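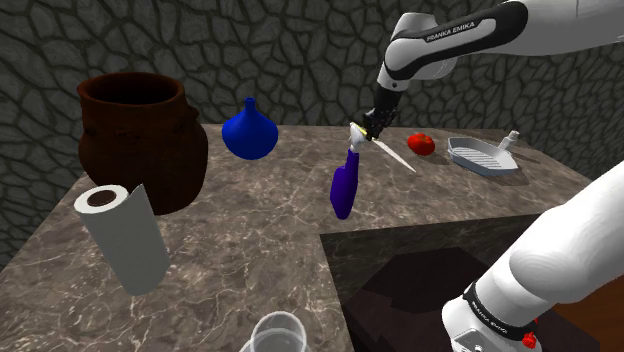

Plernoria tracker
Ticket 189: Knife grasp success rate went up and I don't believe it
Component: evaluation / kitchen counter tasks
Priority: was low, then high, now embarrassing
Status: open
Opened: 6/8/22

Summary

The new grasp scorer (Velo) beats the old one (Vovance) on every object in the kitchen set, which would be lovely news if the biggest gain weren't on the knife. The knife is the thing Velo is supposed to be bad at. It has a long flat blade, a handle that tapers, and very little for the fingers to agree with. We put a sentence in the draft saying so. Either the sentence is wrong or the number is, and I've met both of them.

Steps to reproduce

Run the kitchen evaluation with the Velo scorer, default config, clutter on. Filter the results to the knife. Look at the success column. Feel pleased. Open any of the replays marked as a success and stop feeling pleased.

Expected

A successful grasp means the object is held by the handle, lifted clear of the counter, and not touching anything else at the moment we score it.

What we get

A successful grasp means the object's centre is higher than it was. That is the whole check. I wrote it in May, with a comment above it saying "tighten later".

Log

Entry 1. Suspected the random seeds, as one does. Reran with fresh ones. Same result to within noise. Seeds cleared of all charges.

Entry 2. Suspected friction. The finger pads had been left at the value from the Živković parameter file, which we use for the rubber pads and which is generous. Dropped it to the plain value and reran 2000 episodes. Success on the knife fell a bit, success on everything else fell by a similar bit, and Velo still came out ahead by the same margin. So friction is a problem, but it is a separate problem and will get its own ticket when I can face it.

Entry 3. Stopped looking at tables and watched replays, which I should have done first and which I tell every new starter to do first. From the wrist view the grip itself is fine.

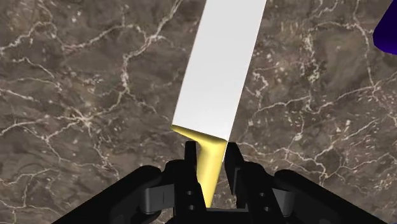
Wrist view, knife in hand. Fingers either side of the yellow handle, blade pointing up the picture and out of it.

I had half expected to find the fingers sunk into the mesh or pinching the blade. In the episodes I opened they do neither. The handle flares where it meets the blade, and the scorer seems to like putting the fingertips just short of that flare. As a place to hold a knife I can't fault it.

Entry 4. The wrist view can't tell you much about the neighbours, so I went to the counter view, and the neighbours are where it goes wrong. In several replays the spray bottle is right up against the knife when the score is taken, tilted, with its base slightly off the marble. The success check looks at the knife, sees that it has gone up, and hands out a point. Whether the bottle is being carried, shoved or merely inconvenienced is not something it asks.

Entry 5. Added contact logging at the moment of scoring. Any contact between the held object and something other than the fingers now gets a flag. I also record the height of every other object on the counter, so that "lifted the knife" and "lifted the knife and a cleaning product" stop being the same event.

Contact logging was switched off by default to save disk space. It saved a very small amount of disk space.

Entry 6. Went through the flagged knife episodes for both scorers. Vovance has them too, only fewer, as it fails earlier and more honestly: it tends to miss the handle altogether and close on air. Velo gets hold of the handle and then leaves with whatever was next to it. So part of the gain is real (better grip) and part is the check being soft on clutter. I can't yet say how the split falls, and I'd ask people not to quote the old figure in the meantime, including me, in the group slides, again.

Entry 7. Tried the same thing with clutter off as a control. The gap between the scorers on the knife shrinks but doesn't vanish. This is the most encouraging line in the ticket.

Workaround

Set strict_success to true in the evaluation config. It requires handle contact, clearance from the counter, and no contact with other objects for 2 seconds after the lift. It is slower. Results from before this ticket can't be converted, as the contacts were never saved, so anything you care about needs rerunning.

Still to do

Rerun both scorers with the strict check, all objects, clutter on and off.
Redo table 7 in the draft and whatever paragraph leans on it.
Decide whether a nudge counts as a failure or gets its own column. I favour the column. A grasp that brushes a tomato on the way past is not the same sin as one that takes the bottle along.
Look at the paper towel roll, which scored suspiciously well too.
Delete the comment that says "tighten later".

Leaving this open until the rerun finishes. Please don't close it as a duplicate of the friction one – they only look alike from a distance.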